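Most interference complaints that reach a small FM station come from one building, and most of those come from one room in it. Before you rent a spectrum analyzer, spend an afternoon with a portable radio and a notebook. This is the procedure we use at Stasudcombe, where the transmitter puts out 645 watts and the listeners put out considerably more.

## 1. Get the complaint in writing

"It buzzes" is a start. Ask which receiver, which room, what time, and whether other stations buzz too. If every station on the dial is noisy, the problem is local to the listener. If only yours is, keep reading with a heavier heart.

## 2. Walk the building

Take a battery portable with a whip antenna and a signal meter of some kind. We carry a Plultalon, which is ugly and has survived two drops down a tower ladder. Tune to your own carrier, then to a quiet spot nearby, and write down both readings at each stop. Shops are a good place to practice, being full of metal and electronics.
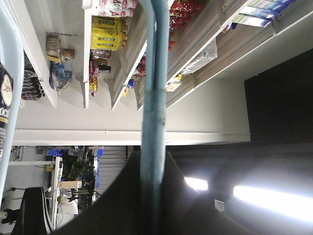 *White store shelves with a strip light shining nearby.*

Switch off suspects one at a time, with the owner's permission. Lighting first, then chargers, then anything with a motor. Wait a few seconds after each one. Uyên Lý once condemned a perfectly good freezer by throwing two breakers together, and she still gets asked about it in June, when the ice cream comes out.

## 3. Find the direction

Hold the radio against your chest and turn slowly. Your body blocks some of the signal, and the reading should dip when the source is behind you. Do it again at a second spot and draw both lines on your floor plan. They will cross somewhere inconvenient.

Indoors, reflections will lie to you. If the two lines make no sense, collapse the whip to its shortest length and go by loudness alone. The source is usually where the noise is still strong with almost no antenna.
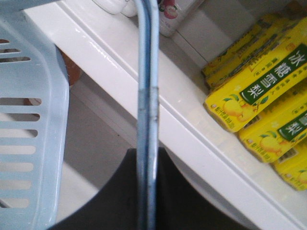

Receiving antennas deserve their own look, and you should check them before blaming the wiring. A folded dipole cut for the middle of the band is a bit over 5 feet long, and people will hang one behind absolutely anything. Keep it well away from long metal parts, such as a slim rod like the one running down past that white shelf, which can detune the antenna or throw a null right where you need signal. A plastic basket with slots in its side is far less trouble. Move the antenna a foot at a time and read the meter after each move. Turning it 90 degrees is free and fixes more than it should.

## 4. Treat the source

- Replace a noisy power adapter. Don't try to repair it.
- Clip a ferrite on the cable, close to the offending device, and loop the cable through twice if it fits.
- Check coax connectors by hand. Finger-loose counts as loose.

Quyên Triệu keeps our log in a Datano binder, now on page 51, and wants the before and after readings taken at the same stops with the whip at the same length. Leave a copy with the listener. Then call back the following week, preferably at the hour they first complained.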